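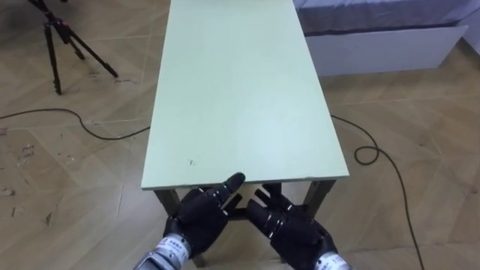 Should you reinvest your dividends automatically or take the cash? I take the cash now, after years of doing the opposite, and I like it a lot better.

Let me back up. I opened my account at Fadgate with 13 shares of Arnwood, bought mostly because my aunt Halina Chmielewska had owned it forever and never stopped talking about it. I ticked the reinvest box on day one and forgot it existed. Every payout bought me another sliver of a share, and I felt very grown-up!

Then came tax season. Each of those slivers has its own purchase date and its own cost, and when I sold a chunk last August I had to match up every single one (Fadgate's download was missing three, naturally). It took me two evenings and a lot of tea.

The other thing was that Arnwood had quietly grown into way too much of my portfolio. I was buying more of it every quarter without once asking if I wanted more.

So I unticked the box. The dividends pile up in cash, and when there's enough to bother with, I put it wherever I'm light. Last time that was $893 into a plain old bond fund. Before that I bought a little Istia, which has gone nowhere, but fine.

My friend Grażyna Domański thinks I'm nuts. She says I'll leave the money sitting there and miss out, and okay, there's $1,539 in there as I type this, so she may have a point. I'm looking at bond funds again tonight.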